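Fio sobre o kit de dois braços da Witier, porque muita gente me perguntou depois que falei dele por alto em março e eu fui enrolando 🧵

Resumo pra quem tem pressa: é um kit de bancada com os dois braços, as garras e o software pra ensinar tarefas com tecido. O pacote que eu peguei saiu por 2508 reais por mês, no aluguel. Comprar eu nem cogitei (vocês viram o preço do frete?).

**2/** A montagem foi melhor do que eu esperava! O manual é curto, meio mal traduzido, mas os desenhos salvam. O Yeison Villanueva me ajudou com a calibração e em uma tarde estava tudo respondendo. O único parafuso que deu trabalho foi um da base, que eu apertei torto e tive que refazer.

**3/** Comecei por roupa porque é onde a maioria desses kits passa vergonha. Caixa e bloquinho qualquer um pega. Camiseta é mole, escorrega, faz dobra onde não devia... aí é que eu queria ver as duas garras trabalhando juntas.
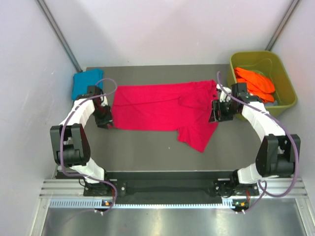
*Uma garra em cada ponta da camiseta rosa. O cesto verde fica no canto, com a roupa laranja.*

**4/** O que gostei: a coordenação entre os braços. Dá pra gravar o movimento dos dois ao mesmo tempo e depois ajustar um sem estragar o outro. No kit da Dong, que testei antes, mexer num lado bagunçava tudo e eu recomeçava do zero, um inferno.

**5/** O que não gostei: o aplicativo. Cada rotina aceita até 20 pontos gravados e isso acaba MUITO rápido quando a peça é grande. Você divide em duas rotinas e emenda, funciona, só que é chato. E o menu de exportar fica escondido dentro de "perfil", vai entender.

**6/** Cabo também merece comentário. Eles correm por fora dos braços, com bastante folga. Bom pra trocar, ruim pra quem gosta de bancada arrumadinha (eu gosto, sofro).
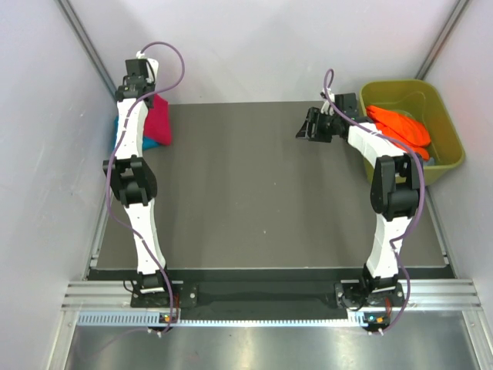
**7/** Pergunta que mais chegou: dá pra alugar só um braço?

Dá, no plano básico, mas aí você perde o modo coordenado e precisa pagar 242 reais de taxa se quiser acrescentar o segundo depois.

**8/** Suporte: escrevi duas vezes pra loja de Jakisthorpe. Na primeira responderam no mesmo dia, com vídeo e tudo, uns amores. Na segunda demorou quase uma semana e mandaram o link do manual que eu já tinha. Então depende de quem pega o seu chamado, pelo visto.

**9/** Vou renovar por mais um mês e testar toalha, que é pesada e me dá medo. Se alguém aí usa as garras macias da Jondon nesse kit, me conta se o encaixe serve sem adaptador, que no site não diz nada!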